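Wood is made of long, thin tubes called fibres. While a tree is alive, the tubes near the outside of the trunk carry water up to the leaves. The tubes run the same way as the trunk, and this direction is called the grain.

## Why wood moves

Dry air takes water out of wood, and damp air puts it back. A plank gets wider when it takes in water and narrower when it loses it. Its length hardly changes. A wide plank can also bend across its width, like a shallow dish. This is called cupping.

## Many strips, one top

A butcher-block top is made from narrow strips glued side by side. Each strip moves only a little. If one tries to bend, the strips next to it hold it back. The glue is spread on the long edges, and clamps press the strips together until it sets.

Pale butcher-block tabletops: 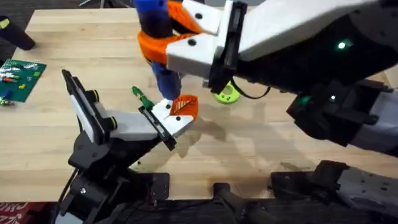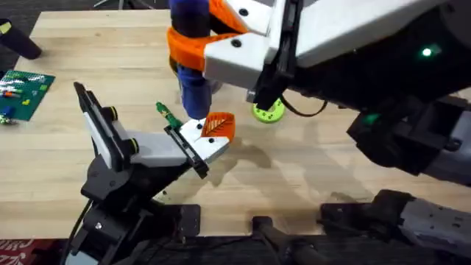
A reader in Brulstead wrote to ask whether the strips could be pulled apart again, as the top of the kitchen table at home had 17 of them and one had a crack beside it. Usually they cannot. A good glue joint is stronger than the wood around it, so the wood often splits first.

## Try it

1. Cut two strips of card, each 15 cm long. Cut one along the card and one across it.
2. Hold each strip by one end.
3. See which one droops more.

Card is made from wood fibres, and most of them lie in the same direction. The stiffer strip has its fibres running along its length.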